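Crayfish boil

A crayfish boil is a shared meal in which whole freshwater crayfish are cooked in seasoned water and eaten by hand, usually at a table covered with something that can be wiped down or thrown away. The name is used both for the cooking and for the gathering. In the Kirkstead area the season opens in May, and most households hold at least one boil before the end of summer.

Preparation

Live crayfish are rinsed in several changes of clean water, and any that do not move are discarded. The cooking water is salted and flavored with dried chili, bay leaf, garlic and lemon. Cooks in Stistine add fennel seed and a little vinegar. The crayfish are boiled for a few minutes, then left to soak off the heat, where they take up most of the seasoning. The shells turn red during cooking.

Eating

The tail is twisted away from the head and the first rings of shell are peeled back so the meat can be pulled out whole. Claws are cracked with the fingers or the teeth. Only a small part of the animal is eaten, and the shells pile up quickly. Some tables set out a bowl for them, while others let them collect on the table covering until the end of the meal.

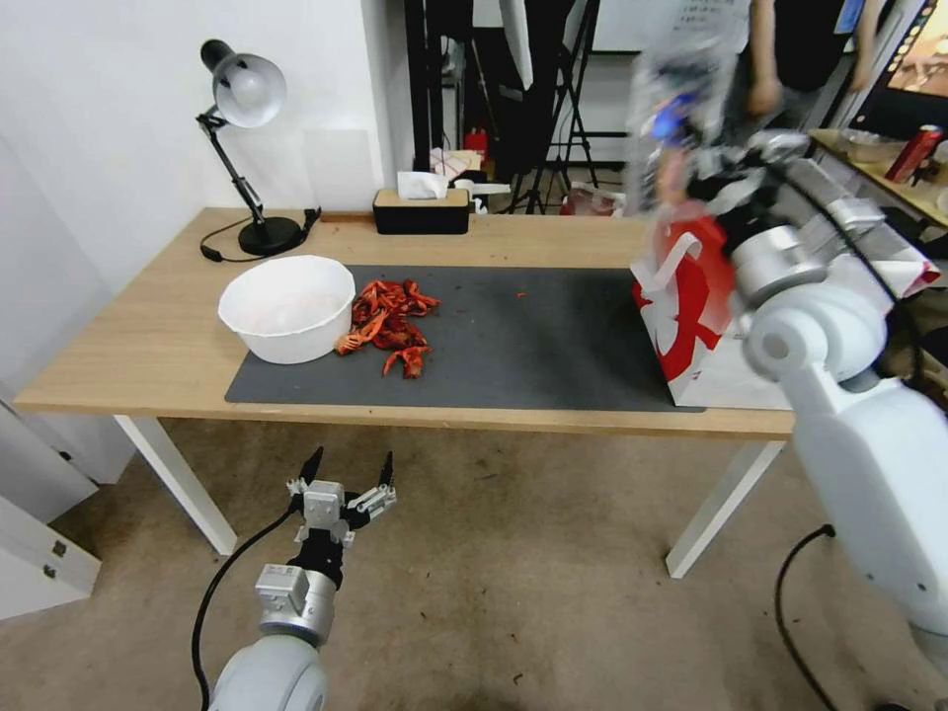 Shells should be cleared the same evening, as they begin to smell within hours in a warm room. The usual method is to gather the heap into a plastic bag, tie it, and put it straight into an outdoor bin. Small fragments of claw and leg are picked up by hand or with a damp paper towel — they have sharp edges and can scratch a bare tabletop. Mats are wiped with dish soap and then with diluted vinegar.

Local customs

The largest public boil in the area is held on the green at Cantero, where 1,202 people were served in its best year. Baltasar Alarcón, who kept the early records, listed 91 diners at the first. The cook Maximiliano Soler later introduced the long soak now common there.

See also: Cludis fish supper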